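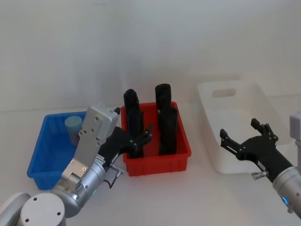

Comparing Two Grippers on a Two-Arm Bench: A Step-by-Step Procedure
Stilteswood Automation Laboratory
Prepared by Menaka Kumarasinghe. Reviewed by Habibur Kanagaratnam.
Last revised March 3, 2019

Purpose

This page sets out the procedure used at Stilteswood to compare grippers on the two-arm bench. It is intended for staff and visiting students who have completed the bench safety course and who can already start, home and stop both arms without help. It does not cover programming.

The comparison uses a sorting task. Black cylindrical pieces are placed upright in a red bin, and the arms move them out one at a time. The task is simple to set up, yet upright cylinders standing close together show very quickly whether a gripper can work in a narrow gap.

Before you begin

Reserve the bench for a full session. One complete comparison is 200 picks, divided equally between the left and right arms, and it should not be split across two days. Read the last entry in the bench log and note any fault that has not been cleared.

Confirm that the same finger set is fitted to both arms. If the fingers were changed by the previous user, check the screws at each finger joint for tightness. A loose joint screw will spoil the results before it becomes visible to the eye.

Step 1. Place the bins

Set the blue bin on the left, the red bin in the center and the white bin on the right. The blue and red bins may stand close together. Leave bare tabletop between the red bin and the white bin so that the right arm has room to turn its wrist. The white bin may sit at an angle.

Stand the reference cup in the blue bin, toward the back. It stays there for the whole session and is used in the camera check in Step 3.

Step 2. Load the red bin

Stand the black pieces upright in two pairs, front and back, with a gap between the pairs. Mixed heights are acceptable and are in fact preferred. Do not use damaged pieces.

Step 3. Check the camera view

Open the head camera view and confirm that all three bins are visible with both arms in the start position. The left arm will hide part of the blue bin. This is acceptable provided that the rim of the reference cup can be seen. If it cannot, move the cup and leave the arm where it is.

Step 4. Set the controller

Load the Barex profile first. Set the closing speed to 33 percent and the closing delay to 300 milliseconds. Both arms must use the same values. After the first 100 picks, load the Tresusero profile, enter the same two values again and repeat. The second profile does not keep the settings of the first.

Step 5. Run the picks

Lower the open fingers beside the piece, low enough to close near its base, and close them. 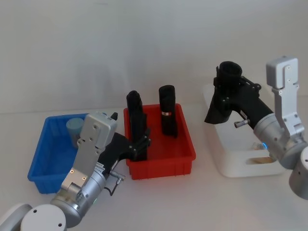 A grip near the base is steadier during the lift, but it brings the fingers close to the neighboring piece and to the wall of the bin. Take the front piece of each pair before the back piece wherever the layout allows. When a piece is carried over the white bin, keep it upright until the arm has stopped, then lower it and open the fingers.

Only one arm may enter the red bin at a time. The other arm holds its position until the first is clear of the rim.

Step 6. Record each pick

Enter one of the following results for every pick:

Clean: the piece was lifted and released at the first attempt.
Regrip: the fingers were opened and closed again before the lift.
Contact: a neighboring piece or a bin wall was touched.
Drop: the piece left the fingers before release.

If more than one result applies, enter the lowest on the list. Notes are welcome, particularly on finger position at the time of contact.

Common problems

The piece tilts as the fingers close. Check that the fingers are level with the table. Frøydis Rønning found in November that a wrist error too small to notice by eye was enough to cause this on the right arm.

The cable catches. The cable below the left wrist should hang in an open loop. If it is pulled tight at full reach, stop the arm and reseat it.

Results differ sharply between arms. Exchange the finger sets and repeat 20 picks on each side. If the difference follows the fingers, report the set to Nattawut Srisuk for inspection. If it stays with the arm, recalibrate.

Closing the session

Return both arms to the home position, empty the bins and save the result sheet in the Uddin project folder. Questions about this procedure should be sent to Kamrul Dewan, Room 398.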